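Brumora Household Handling Project
Progress report to the Galli Fund
Prepared by Sutrisno Hartono, project lead
21 July 2026

Purpose of this report

The grant agreement asks for a written report after each public-facing activity. The open day at Turkitgate was the first of these. This report covers what was shown, who came, what they said, where the key-handling work has got to, and what we want to change before the next period. Spending is in the separate return that Manuela Grasso sent with the quarterly claim, and is only mentioned where the open day affected it.

Background, briefly

The fund is paying for work on small household jobs done by a two-armed robot in an ordinary furnished room. The first application listed keys, post and cutlery. At the March review we agreed to put keys first and leave cutlery until the gripper fingers had been redesigned. Keys are awkward. They are thin, they shine, they slide over each other on the ring, and the part you want to hold is often underneath. People with stiff hands told us early on that they drop keys more than anything else, and that bending to get them back is worse than the dropping.

The task has stayed the same since April. Keys are left somewhere low, the robot picks them up, turns the arm, and hangs them up on an upright board. The person running the session can change where the keys start and which place on the board is to be used.

The open day

We held it in the Turkitgate room where the daily sessions take place. We had considered hiring a hall in Bekton and moving the robot there, and the first budget had a line for it. Moving would have cost us the best part of a week in setting up and calibration, and visitors would have been looking at a robot in a hall. The transport line has not been spent.

Nothing in the room was tidied out of the way beyond what was needed for people to stand safely. Several of the comments further on are about this, and most were in favour.

44 people came over the day, in small groups. They were mainly occupational therapists and people from two local support groups, with a few councillors and some neighbours from the building. Everyone was given a short talk in the corridor first, then came in to watch for as long as they liked. Manuela Grasso ran the talks. I ran the robot with the session operator and took questions at the end of each group.

The demonstration was in two parts. In the first, the keys were put on a low stool and the robot had to find and lift them. In the second, it carried a key to the board and hung it up. We ran the parts separately for the earlier groups and joined them together for the later ones, once we were happy with the light.
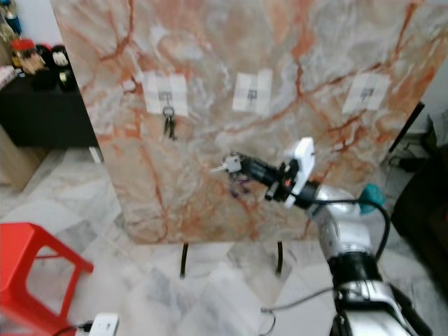 Hanging is the slower half of the job. The key has to be brought in close to the board without pushing against it, and the hole in the key lines up only if the grip was good in the first place. When the grip is slightly off, the operator has to choose between trying anyway and going back to pick up again. In the April sessions we always tried anyway. We now go back, and the results are better for it, though each attempt takes longer. Visitors found the wait rather long. One of the therapists timed it against herself and was polite about the result.

A keyring attachment changes things more than we expected. It swings when the arm stops, and it can hide the lower part of the board from the wrist. For the next period we would like to record sessions with and without attachments as two separate groups, so that the difference can be measured properly.

Results on the day

We made 142 attempts in front of visitors, counting picking up and hanging as separate attempts. The breakdown by type, with the reason for each failure where we know it, is in the spreadsheet already on the shared drive. I have not reproduced it here. The main points are:

Picking up was more reliable than hanging in every group.

The commonest failure in picking up was closing on the ring when the operator wanted the blade. The keys still came up, but at an angle that made hanging difficult.

The commonest failure in hanging was stopping short. The key was let go just in front of the board and fell. We think this is partly the operator's view and partly the depth reading on a polished, patterned surface. We have not yet separated the two.

No visitor was touched by the arm or came within the marked distance while it was moving. There were two stops by the operator, both for a visitor leaning forward to see better. The marked distance worked, but the tape on the floor was hard to see on the pale tiles and we shall use a darker one.

One session in the afternoon was lost to a cable that had worked loose at the wrist. It was refitted while Manuela took the group through the questions early. The group did see the robot working afterwards, though not for as long as they should have done.

Progress against the target

The agreement sets a target of 1,000 complete recorded attempts at the key task by the end of the grant. Attempts made at the open day are not included in that total, as the lighting and the number of people in the room were not what the protocol asks for. We are behind where we planned to be at this point. The reasons are the ones given in the last report: the late delivery of the replacement finger parts, and the fortnight when the session operator was away. Neither has got worse. If the sessions carry on at the July rate we expect to reach the target inside the grant period, but with little room to spare, and I would ask the fund to bear that in mind when reading the request at the end.

The printed parts deserve a separate word. The white plates and brackets on the grippers are made in-house and have been through three versions. The current one is stiff enough and has not cracked. It takes a long time to print and we keep two spares.

What visitors said

We asked people to write comments on cards or tell one of us, whichever they preferred. Most preferred to talk. The fuller notes are available if the fund wants them. The points that came up more than once were as follows.

Several people asked whether the robot could bring the keys to them and leave out the board altogether. For someone who cannot reach up easily this is the more useful job. We had treated handing over as a later stage, and it involves a person standing or sitting within reach of the arm, so it needs its own safety case. I think the visitors are right that it should be moved forward.

People liked seeing it in a room with belongings in it. One man from the Bekton support group said that every robot he had seen before was in a white box, and he did not live in a white box. Others pointed out that their own rooms were a good deal fuller than ours, with rugs, which we do not have at all. 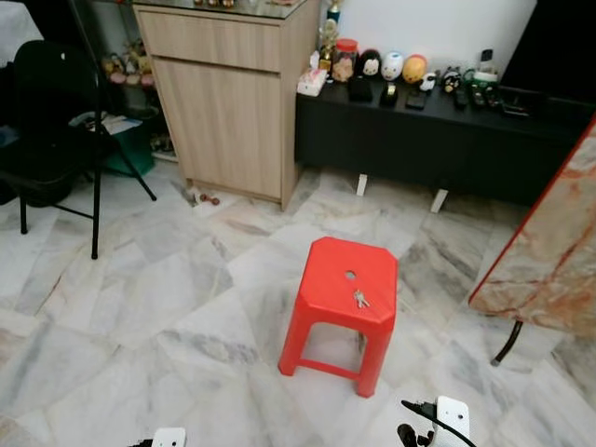 The height of the starting place came up often. Most of our sessions begin with the keys on a stool, and visitors wanted to know about keys on the floor, down the side of a chair, or in a coat pocket. The floor is possible with the present arms and we have tried it a handful of times. The side of a chair is not possible yet. Pockets are well outside this grant and we said so.

A councillor asked about cost, as was to be expected. Manuela explained that the project is not building a product and that any figure given now would be misleading. He accepted this but asked that the final report should say something about it, and I would be glad of the fund's view on how far we should go.

Noise was mentioned by two people who wear hearing aids. Neither found it unpleasant, but both said that the sound when the arm changes direction made it hard to follow what was being said. We had not noticed this at all. We shall take a simple reading next month.

There were also some complaints about the visit itself. The corridor was too warm and there were not enough chairs in it. The start times on the invitation did not match those on the door. Both were our mistakes. The building's lift was working throughout, which we had been worried about.

Changes we propose

Add a set of sessions with the keys starting on the floor, using the same board and the same hanging places.

Record sessions with and without a keyring attachment as separate groups from now on.

Begin the safety case for handing keys to a seated person. Sutrisno Hartono to draft, with comments from the therapists who offered to help on the day.

Put a plain matt cover over the board for a short run of sessions, to find out how much the surface affects the depth reading.

Buy or borrow a rug.

Request to the fund

We ask for permission to move the unspent transport money to operator time. The sum is given in the quarterly claim. It would pay for extra sessions through the autumn and would go most of the way to making up the shortfall against the target. No other change to the budget is requested.

We should also like to hold the second open day at Turkitgate and not at the Bekton hall named in the agreement, for the same reasons as before. If the fund would prefer a more public place, we would need to know by the end of next month so that the calibration work can be planned around it.

Questions on the money should go to Manuela Grasso, and on anything else to me.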